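Speaker notes -- Setting a bread table for a small room
Lindalva Guerra, Whiteley Hall, afternoon session

Start on time even if people are still finding chairs. Say hello, say my name, say the talk runs 24 minutes and questions go at the end. Handout is by the door.

Opening. I ran the breakfast table at the Prenitz guesthouse for 18 years. Most mornings it was the same table, same cloth, same baskets. I am going to talk about how the bread goes out, what it sits on, and what sits next to it. I am not going to talk about baking. Divina Saludo covers that after the break and she knows far more than I do.

Point one: the cloth. Put it down first and leave it alone for a minute before anything goes on it. Pull the corners. I used to buy white cloths because I thought a breakfast table had to be white. White shows every crumb of dark rye and after a season it goes yellow at the folds. I moved to light grey and stayed there. Orange and brown crusts look good on it. Butter stains come out with dish soap if you get to them the same morning.

(Pass the two fabric samples down the left side. Ask for them back.)

Patterned cloths: I'll get asked. They're fine for a tea table with plain plates. With woven baskets there is too much going on, and people have trouble seeing what is on offer.

Point two: the basket. Oval is easier to live with than round. A round basket wants round rolls, and you end up stacking them. An oval one takes a long roll or a twist without bending it. Get one with a proper rim, rolled or braided, because the rim is where everybody grabs it. The first thing to go on a cheap basket is the edge. I had one from Skavano that lasted through 3 kitchen moves, and I only replaced it when a dog got it.

Lay a long roll on the diagonal. It fills the floor of the basket better and a guest can get a hand under one end. If you set it straight along the length it looks like it was put away in a drawer.

Line the basket or don't. I line it for anything sticky or sugared and leave it bare for plain crust. A folded napkin is enough. Paper doilies slide.

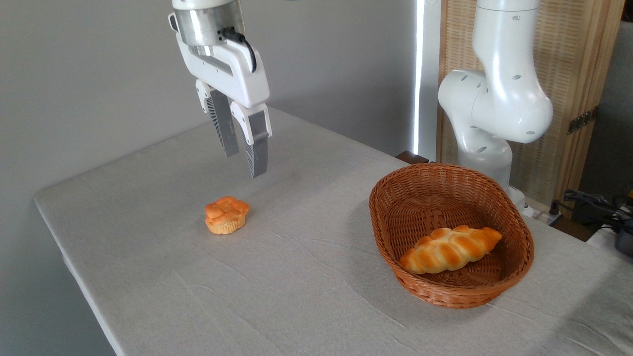
Point three: one thing on its own. This gets the most argument, so slow down here. You do not have to put everything in the basket. A small round pastry with a good top, something knotted or braided and shiny, does better outside it with some cloth showing on every side. People walk up and look at that one first. Put it to the left of the basket if your line moves left to right, so they meet it early. Leave a hand's width between them at least.

If it has a paper around the bottom, leave the paper on. It keeps the cloth clean and gives people something to hold. If it has no paper, use a small plate. Don't put a bare glazed bun on fabric.

At Prenitz we put out a single one at a time and brought the next when it went. The rest stayed in the kitchen under a towel. We threw away less that way. Over one December I wrote it all down, and out of 100 buns we had 3 left over. The winter before, with all of them on a tray, we lost most of a tray every morning -- I don't have the count for that year, say so if asked.

Point four: mixing shapes. A long twist next to a small round one is a good pair. Two long ones look like leftovers. Keep the colors of the crusts near each other if you can, golden with golden, and let the shapes be different.

Short pause. Drink water.

Point five: clearing. Shake the basket out over the sink, upside down, and tap the bottom. Brush the weave with a dry pastry brush. Wash it only when you must, and dry it on its side by a window, never on a radiator. Flat strands hold flour in the crossings, and flour that gets wet in there smells by the end of the week. Fold the cloth inward from the four corners, carry it outside, and shake it there.

If there is time: the Zallska story, the wedding where the baskets came and the bread didn't. Keep it to two minutes. Skip it if we started late.

Questions I usually get. Butter goes on the right, in a dish with a lid. Knives go with the butter. Tongs only if you have more than 18 guests; below that they mostly stay on the table unused.

Thank Divina, remind people about the break, collect the samples.

Contact: Lindalva Guerra, c/o Whiteley Hall | Notes may be copied for personal use | Back to top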